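About Samix

Samix is a fit-out and repair company for light commercial buildings. We work on the inside of the building: ceilings, walls, lighting, cable runs and the floors underneath them.
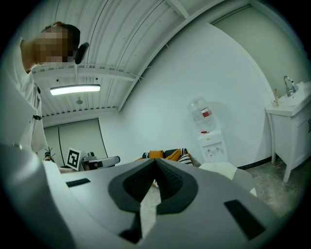 We started as a two-van repair outfit in Lemell, patching metal roofs and replacing light fixtures for storage yards. Customers kept asking whether we could do the rest of the room while we had the ladders up, so we learned to do the rest of the room. Today we take a bare shell with a concrete floor and hand it back ready to work in, and we also look after buildings we had nothing to do with in the first place.

What we work on

Most of our jobs are single-story buildings with corrugated ceilings and exposed beams. These are sensible buildings. They go up fast, they are easy to alter, and everything that matters is in plain sight once you look up. They also have their own problems. Sound carries. Heat collects under the ribs in summer. Cables get added one at a time over the years until there are a dozen on the same beam and three of them don't go anywhere.

Our usual work includes:

Ceiling cleaning, priming and repainting
LED fixture replacement and relocation
Cable tidying, labeling and removal of dead lines
Partition walls and wall repair
Floor grinding, patching and sealing
Moving or adding small ceiling fixtures, in coordination with the licensed trades

We don't do structural steel. If a beam needs attention, we will tell you so in writing and stop work near it until an engineer has been in. We don't design sprinkler systems either, but we work around them every week and know how to protect the heads when we paint.

White ceilings and white walls

People ask why so many of the rooms we finish are white. A white ceiling bounces light back down, and in a building with few windows that can mean fewer fixtures for the same brightness at the bench. It also shows leaks early. A brown ring on a white panel gets noticed the morning after a storm. On a dark ceiling it can sit for a year.

White walls do need upkeep. We use a washable finish up to shoulder height and an ordinary flat finish above that, and we leave a labeled can of each with the customer. If you want another color, we will paint another color.

Lighting

We measure light at the height where people work, not at the floor. A packing table, a repair bench and a storage aisle all need different levels, and one row of fixtures down the center of the room rarely covers all three. Before we order anything we walk the room with the people who use it and ask them where they lean in to see what they are doing. That is usually where the next light goes.

We prefer fixtures that hang slightly below the ceiling. They are easier to reach and easier to clean, and the wiring can be checked without taking panels down. We keep spares of every model we have installed in the last five years.

Cables

Thin cables along a beam are fine if they are fixed properly and someone knows what each one does. On every maintenance visit we check the ties, tag anything new and update the drawing. The drawing stays in a sleeve by the electrical panel, and you get a copy by email. We take out dead cable only after the customer has signed for it – we have learned to be careful about that.

Where we are

Our office and main shop are on the Nedelcu industrial estate, in a building we fitted out ourselves. The ceiling paint there is on its second coat and the floor sealer on its third. We try new products on our own space before using them on yours. Visitors are welcome by appointment, and it is a good place to see different finishes side by side.

A second, smaller shop in Lemell handles storage and short-notice repairs. Stock of fixtures, brackets and paint is split between the two.

Who we are

Samix employs 30 people, including painters, installers, two estimators and a small office staff. Most came to us from general construction. New hires spend their first months paired with a senior installer and don't work at height alone until they have finished our ladder and lift training. We use subcontractors for licensed electrical and fire protection work, and we name them on the quote.

We look after 179 buildings under maintenance agreements. Of these, 163 are within an hour's drive of one of our shops. The rest are older customers who moved farther out and asked us to keep coming. Last year we completed about 335 separate jobs, from a single replacement light to full interiors.

Working with Jinditz

For larger interiors we share projects with Jinditz, a wall and partition builder on the same estate. They put up the walls, we do what goes above and below them. Each company quotes its own part and you get one schedule covering both. If you already have a partition builder, we are happy to work with them in the same way.

How a job goes

We visit, measure and take notes. You get a written quote within a week, with materials and labor on separate lines. Once you approve it we agree on dates, including the hours when we can make noise. Many customers stay open while we work, so we divide the room into sections and finish one before starting the next. Benches and machines that can't be moved are covered. Everything else goes back where it was.

At the end we walk the room with you and write down anything that isn't right. We fix those items before sending the final invoice. Workmanship is covered for two years, and manufacturers' warranties are passed on to you with the paperwork.

Each November we close the order book for one week to service our lifts and take stock. Emergency calls are still answered during that time.

Getting in touch

The office is open from 7:30 to 4:30 on working days. For a quote, send us the address of the building, a rough floor size and a few lines about what goes on inside. Ceiling height helps if you know it. Maintenance customers should use the number on the card by their electrical panel.

Page last updated 31 Jul 2024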